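Section 5: Your first chore, putting away the groceries

Okay, you've got Storkent installed and the two arms show up when you open the workspace. Now let's find out what they can do around a kitchen. I'll warn you up front that I've been at this since December and I still put away my own groceries at home.

I picked groceries because the shapes are so different. A soup can is easy. A flat little box lying on a tabletop is miserable, and I've watched fingers scrape at one for a whole run without getting under it.

Before you start: save your arm settings. Loading a new task wipes them, and I've lost mine twice (grr).

1. Open the Tasks menu and choose Pantry, then Small Table.

2. Set the run limit to 150 seconds. The default is 478, and you'll get bored.

3. Click Reset and let everything settle. You want both hands open and the groceries on the tabletop between the arms, with the round can over on its side and the soup can standing up.

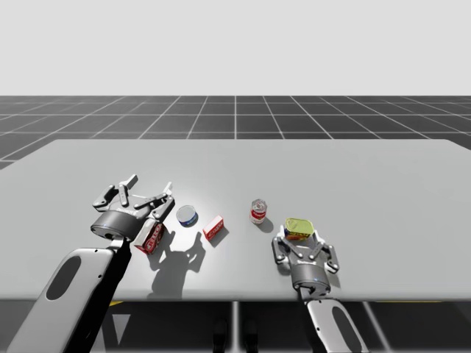 4. Pick which arm goes first. I like the right one, as the tin with the yellow lid is so close to it, and it's nice to begin with a short reach!

5. Turn grip force down to 11. Go higher and the boxes tend to shoot out of the fingers like a bar of soap.

6. Press Run and keep your hands off the mouse. Dragging the view during a grasp can make the timing hiccup.

Note: Raphaël Tanguy, who wrote the grasp planner, likes to run both arms together. I'd wait until each one can manage a can alone.

Caution: don't copy these settings straight onto real arms. Simulated cans don't dent, and they don't roll under the fridge either. Go through Section 9 first.

If the soup can gets picked up and set down where you asked, you're doing great. The flat box may take you all week.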